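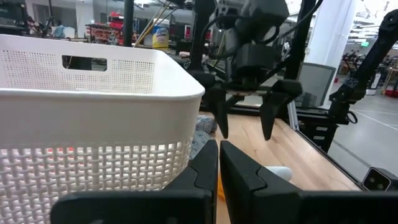 Figure 3. View from the wrist camera of one arm during the basket task. The two fingers of the near gripper are in the foreground, with the basket at left and the second arm behind.

4.2 Comparison of finger sets on the basket task

The basket task was chosen because it gave the most trouble in our early runs in June. The robot has to take hold of a white plastic storage basket by its upper rim, lift it clear of the table, move it to the other side of the work area and set it down upright. A person does this with little thought. For a parallel gripper the basket offers several places to take hold, and they don't behave the same way. The rim is solid and rolled. Below it the wall is perforated with small square holes, and lower down it has a woven pattern with gaps between the strips (Figure 3). A fingertip that comes in too low can catch in the lattice, and one that comes in too high slides off the roll.

We compared two finger sets. The Culleo set is a tapered rigid finger with a hard inner face. The Boonchu set has the same length and mounting holes but carries a soft pad on the inner face. Both were fitted to the same gripper body and driven by the same Moven controller, so that closing speed and force limit could be held fixed. The arms and the wrist cameras were not changed between conditions. Finger sets were swapped on both arms at the same time, and the wrist cameras were recalibrated after each swap.

Each finger set was run for 100 trials. The basket was placed by hand inside a taped area at the start of every trial, with its rotation read from a shuffled list. Lighting was left as it normally is in the lab, including daylight from the windows. Small items and a cloth were left on the table in all conditions. We wanted the cameras to deal with an ordinary work surface, and a cleared table had given us results in pilot runs that did not carry over to later work.

A trial was scored as a success if the basket was set down upright in the target area without leaving the gripper on the way. Slips in which the basket dropped a short distance but stayed between the fingers were logged separately and still counted as successes. If a fingertip caught in the wall and the arm stopped on its force limit, the trial was scored as a failure and the operator freed the basket by hand.

The padded fingers did better overall, but the difference was smaller than we expected and came almost entirely from one part of the task. During the lift, the hard fingers tended to let the rim roll between them when the grasp was off center, and the basket would swing toward the table. The pads held the rim well enough to stop this. During the approach the order was reversed. The pads add thickness at the tip, and when the gripper came down at an angle the extra width touched the rim first and pushed the basket away. The hard tapered fingers went over the rim cleanly in most of these cases.

Catching in the lattice happened with both sets. It was more common when the controller had placed the grasp point on the lower wall, and we trace most of these cases to the depth estimate. Light comes through the perforations, and the depth values there are noisy. In some trials the wall was placed well behind its true position, and the arm drove the near finger forward until it met plastic. Neither finger shape can make up for an error of that kind.

4.3 Effect of the wrist camera view

The wrist view has a practical limit that affects both finger sets. Once the gripper is beside the basket, the fingers and the gripper housing take up much of the lower part of the view, and the gap between the near finger and the wall is hard to judge. The controller has to rely on the last clear estimate of the rim for the final part of the approach.

To see how much this mattered, we repeated the task with a fixed Zolex camera added above the table. We ran 50 trials per finger set with the fixed camera feeding the rim estimate and the wrist cameras used only for the last correction. Grasp points on the lower wall became rare, and with them the lattice catches. Off-center grasps were not reduced. The fixed camera also lost sight of the rim whenever the second arm passed over it - this forced a pause in a number of trials and made the runs longer.

We had planned to test a longer finger as well, which would move the tips farther from the housing and open up the wrist view. The first samples bent under load at the force limit used here and were left out. Raising the camera mount is a simpler change and was tried on one arm only. It gave a better view of the rim, but the mount then touched the other arm in poses where both grippers worked close together over the basket. For the two-arm trials in Section 5 we therefore kept the original mount, the padded fingers and the fixed camera.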